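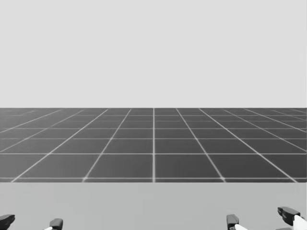

Simulator view: both grippers open, gray band in front, tiled floor behind.

Can a two-arm robot take over folding and bin sorting yet?

Posted in Home and Small Shop Automation

Zulema Bustos
Original poster

I run a small linen rental business, mostly tablecloths and napkins for restaurants and a few event halls. Two of us do the work after the wash. On a normal day we fold 300 napkins, sort them by color into bins, and stack the tablecloths by size. In January it slows down, and that is when I do my thinking about equipment.

A sales rep from Verhoeven has been talking to me about a two-arm bench unit called the Jutadora. He says it can be taught to fold and sort, and that I can try it in software before I commit to anything. So I installed the simulator on the office computer. The picture at the top is what I get when I start it. I can open and close the grippers from the keyboard, and that is as far as I have gotten. I don't see any cloth in it, or a bin, or a menu for adding them.

What I want to know is this:

Is folding something these machines can do at a working pace, or only in demonstrations? We have 15 different items if you count every size, and some of the older cloths have gone soft and don't hold a crease.

If folding is out, is the sorting worth doing by itself?

And does getting good results in the simulator tell me anything about my own table? I have a steel bench under a window and the light changes all day.

I also have a dishwashing station in the back that I would love to hand off, but I will settle for napkins. I am not a programmer. My nephew can do a little.

Flatwork_Dan

Not yet for the folding. Sorting maybe.

I did hotel laundry for years and we had a proper folding machine for sheets. It's a big thing with belts and it does one job. It will outwork any pair of arms. If your volume ever gets high enough, look at a used one of those first.

Don't know that simulator.

tinton_bench
Member

I have worked with two-arm setups for a while, first at a contract packager called Tinton and now in a shop that does kitting. I have not used the Jutadora itself, so take this as general.

First, your screen. It looks like you have an empty world loaded: a floor, a surface in front, the grippers, and no objects. Many simulators start that way. Look for a folder of sample tasks or sample scenes in the install and load one of those. If there isn't one with cloth in it, ask the rep directly whether the program models cloth at all. Plenty of them only handle rigid parts -- blocks, cups, boxes. A napkin that behaves like a sheet of cardboard will teach you nothing about folding.

On folding itself: yes, two arms can fold a napkin. I have watched it done many times. The folding part is not usually where it goes wrong. The trouble is what comes before, when the napkin is in a pile with 30 others and the machine has to pull out one, find two corners and get it flat. You and your coworker do that without looking. A robot may grab two at once, or grab the middle, put it down and try again. If a person has to lay each napkin out flat on the table, that person could have folded it in the same time.

Your soft old tablecloths are worse. They are large compared to the reach of a bench unit, and you would have to slide them along the table as you go. I would leave those out completely.

Sorting by color is a more reasonable job. It only needs to pick up one napkin and drop it in the correct bin, and it doesn't matter how it lands. The two things to watch are double picks and similar colors. Ivory and white under a window in the afternoon will get mixed up. Put a fixed lamp over the bench and block the daylight.

Before you spend anything, I would do this:

Time yourselves for one full shift, and write down sorting and folding separately. We did this at Tinton and found that sorting was a much smaller part of the day than everyone had said. On one line it was not worth automating at all.

Then send the rep a box of your own napkins, including the worst ones. Ask for video of a full hour with no cuts, starting from a heap. Count the finished pieces and count how many times somebody steps in. When we asked a supplier for this, they sent back a run of 554 picks, and 2 of those needed a person. That was small rigid cartons, though. Expect cloth to do worse.

As for whether simulator results carry over, partly. It is good for checking reach, seeing whether the arms will bump each other, and working out where bins should go. Put in your bench height and the bin sizes and it can save you from drilling holes in the wrong place. It is much less good at telling you how well the fingers will grip damp or slippery fabric. You have to test that on the real thing.

Forget the dishwashing for now. Wet, shiny, all different shapes, and they break.

Zulema Bustos
Original poster

Thank you both. I found the sample folder. It has blocks and a tray and nothing like cloth, so I have written to the rep to ask about that. I am going to box up some napkins for him, with a few of the ivory ones mixed in with the white.

We will time the sorting next week. My guess is an hour and a half but I have never checked.

kestrel55

We looked at a Flistard sorter for shop rags and ended up just buying bins in matching colors and having the customers sort them before pickup. Costs nothing to ask. Half of them do it.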